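Writing the rules down before the recording starts

May 28, 2020

Marisol Whitlock has spent most of the past year on a document that runs to two pages. It is the working code for hand-held gripper recording at Brustent, where she is responsible for methods, and it covers everything from how a marker plate is fixed to when an operator must stop. The third revision came into force in April.

"The first version was much longer," she says. "It had a section on every appliance and every class of object. People read it once and then worked from memory, and their memories differed. I took out anything an operator could not check while standing up with both hands full."

The code applies to sessions in which a person carries out household tasks with grippers held in the hands, so that the movement can later be used to train a robot arm. Whitlock's view is that most of the faults found in such material are set before the first movement is made. The opening section is therefore given over to preparation. The marker must be flat on its plate, with its full black border clear of fingers, tape and sleeves. The finger pads are wiped and inspected. Each gripper is opened and closed through its full travel before the task begins, and the operator states aloud which hand holds which unit.

"A lifted corner on a marker is a small thing to look at," she says. "The pose estimate will still come out. It will be wrong by a little, consistently, and you will find it weeks later when the arm closes beside the handle."

Chutima Kaewmanee applies the code at the Srithong site and wrote the part on appliances with doors. Refrigerators take up most of it. The door has to be opened to a stop or to an agreed angle, and the sweep of the door kept clear of feet, cables and anyone observing. Reaching into the compartment is done from the front, with the forearm kept off the gasket.

"A refrigerator is a white box with a white lining," Kaewmanee says. "There is very little in it for a tracking system to hold on to, and when the tool goes inside, the camera loses the room as well. We ask for a slow entry and a pause at the threshold. If the track drops, we want it to drop there, where we can find it."

She is stricter than the code on one point. The written rule allows an operator to correct a fumbled grasp and carry on. At Srithong the correction is kept but marked in the log, with the operator's own note of what went wrong. Whitlock has agreed to consider this for the next revision, although she has doubts about the extra time.

"I would keep the fumbles," Kaewmanee says. "A robot will fumble. What I object to is a fumble with no label, mixed in with the clean ones."

Both regard the section on people as the most important. Faces are obscured before any material leaves the site. Everyone in the room, including those with no part in the task, must have signed a consent form that day. Operators who wear a head-mounted device take it off at fixed intervals, and an operator who reports neck strain or dizziness is stood down until the next day, without discussion.

"That last phrase is in the text," Whitlock says. "We had it as 'following discussion with the lead'. What happened was that people discussed it and went back to work."

Acceptance was harder to settle. The Drurthorpe group had been using a block of 100 recordings per task, checked by sampling. Whitlock asked for all 100 to be viewed by a person at normal speed during a trial in April. The work took roughly 2 days for each task, and she concedes that this cannot be sustained. The present rule is full viewing for any new task or new operator, and sampling after that, with a return to full viewing if a sampled recording fails.

The Purkitz tool, an in-house script that flags lost markers and implausible speeds, is run on every block. It is not treated as a substitute for viewing. "It will tell you the marker was lost," Kaewmanee says. "It has no opinion on whether the operator put the jar on the correct shelf."

Neither of them describes the code as a standard. Whitlock says that word should wait until several sites have followed the same text and compared their failures. The fourth revision will add a page on lighting, mainly on glare from pale gripper housings under fluorescent tubes, and will drop the paragraph on spoken task names, which operators have been ignoring.
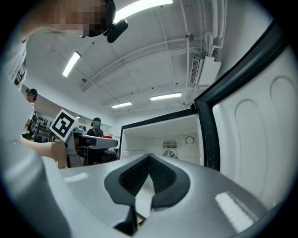
Hand-held grippers in use in front of an open refrigerator, with the marker plate fitted on top of the unit at left.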